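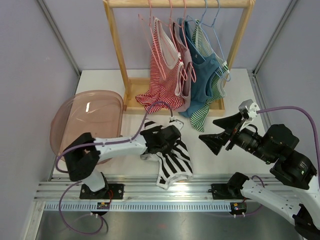 Equipment Planning Tips: Small Two-Arm Bench Cell for Garment Handling

Budget the bench before you budget the arms. Most first purchase lists start with the arm price, add a computer, and stop there, which leaves out the items that decide whether the cell can be used at all. On a garment bench such as this one, with two arms on a shared front rail, walls on the sides and back, and a small wooden rack of clothes behind the grippers, the arms are two lines on the list. The rail, mounting plates, enclosure panels, cables, rack, hangers, bin and garments are the rest.

The notes below apply to a home workshop or a small shared shop. Revised 2025-06-12.

Reach
Measure reach from the arm base to the farthest point the gripper has to touch, with the gripper fitted. Catalog reach is often given to the wrist flange. For hanging work the farthest point is the top bar of the rack, at hanger height, near the back wall. Draw this on paper at full scale and lay it on the bench. Check the near position as well. An arm that reaches the back wall easily may fold badly when it has to pick a shirt off the surface directly in front of its base.

Rail
Buy one length of grooved aluminum rail to cover the whole front of the bench. Two short pieces cost less and will not stay in line. Allow for plates and bolts at each arm and for spare slot nuts. Slot nuts get lost. If the arms are to be moved along the rail later, leave the length now – extending a rail means taking everything off it.

Payload
Small garments weigh very little. Payload is used up by the gripper, any module mounted on it, and the drag of the cable. Add these first and look at what remains. The Linach arm we priced had 262 grams left after the gripper was on, enough for a child's shirt and a hanger. It would not have been enough for a bath towel. The Silance arm had 342 grams left and a longer lead time.

Cables
Order cables long. A cable to the gripper must follow the forearm, pass the elbow with a free loop, and still reach when the arm is fully extended. Measure it in the extended position and add a hand's width at every joint. Use one jacket color for all gripper cables and a different one for motor power. Buy a spare of each at the same time as the first, from the same supplier, so the connectors match.

Grippers
Pointed, ridged fingers suit fabric edges and hanger frames. Wide flat pads are better for folded stacks. Fingers wear and should be entered as a consumable. Price a set before choosing the gripper, as some makers sell only the complete unit.

Enclosure
Plain, matte panels in a pale color are easiest to light evenly. Metal corner profiles hold the panels square and can be reused when the panels are changed. Leave the front open or hinged. Gloss panels are cheaper at some yards and give glare.

Work items
Set a separate line for the things the arms will handle:
Rack with a heavy base. A light rack walks when a hanger is pulled off.
Hangers in two colors, more than the garments need.
Small garments, both striped and plain. Stripes show twist and fold direction clearly. Plain cloth is the harder case and should be bought from the start.
Plastic bin with rounded corners and a smooth rim. Sharp rims snag knit.
Wash the garments before first use. New cloth is stiff and behaves differently after laundering.

Spares and reserve
Hold back 19 percent of the total. Antigoni Sarantis, who keeps the books for our shop, had proposed less in March, and the reserve was spent on a motor unit and two connectors before the second arm was bolted down. Motor units exposed below the rail are easily bumped with a knee or a vacuum cleaner. Fit a guard or keep one unit on the shelf.

Quotes
Ask each dealer for the same five lines: arm, gripper, controller, cable set, shipping. Nikolaidis quotes the controller separately. Kaletti includes it but leaves out the cable set. Put both on one sheet before comparing. Ask for the price of a single replacement joint, in writing, and the delivery time for it.

Order of purchase
Bench and rail first, then one arm with its gripper and cables, then enclosure panels, then the second arm. Garments and hangers can be bought at any point.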